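Keeping a white basin white

trillville_tap
Sunday morning basin scrub, done! Bicarb, an old toothbrush around the drain, and I'm rapt with the colour of that rim!

Proro42
Love it, but vinegar after the bicarb is a waste. Dish soap does the lot.

kwan_th
Disagree, vinegar's great on the tap, just rinse well.

trillville_tap
Soap next time then! My toothpaste still lives on the rim, and I'm not moving it.

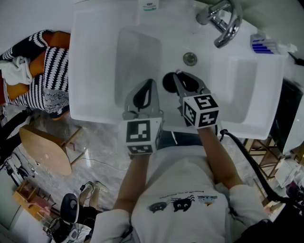
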